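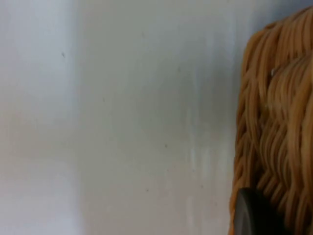
What looks like a woven container against a pale surface, seen from the wrist of the arm.

The budget at Pendport had one line for the robot and nothing for whatever would stand next to it. By the time the planning round closed on 7 January 2021, that line had become four.

Pendport packs and returns household goods from a site outside Ovasville. It wanted one arm to handle soft and awkward items, the kind that do not stack. Woven goods were put on the trial list early. The strands give under pressure, and gaps between them can catch a fingertip.

Two suppliers quoted. Jurčo offered a lease over 21 months, with servicing included. Stistidach would only sell outright, but its price covered 14 days of training on site. The buyers took the lease. They did not want to own a gripper they might need to change.

Spare fingertips were the next argument. The first order was for 300, which the finance office cut to 152. Wrist cameras went on a separate line, along with cables and a spare mount, after the first draft left them out altogether.

Floor space cost more than expected. The arm needs a clear reach on each side, and two racks had to be moved to give it that. Electrical work was quoted separately.

A second arm is pencilled in for March, subject to the repair bills on the first. The money for it has not been released.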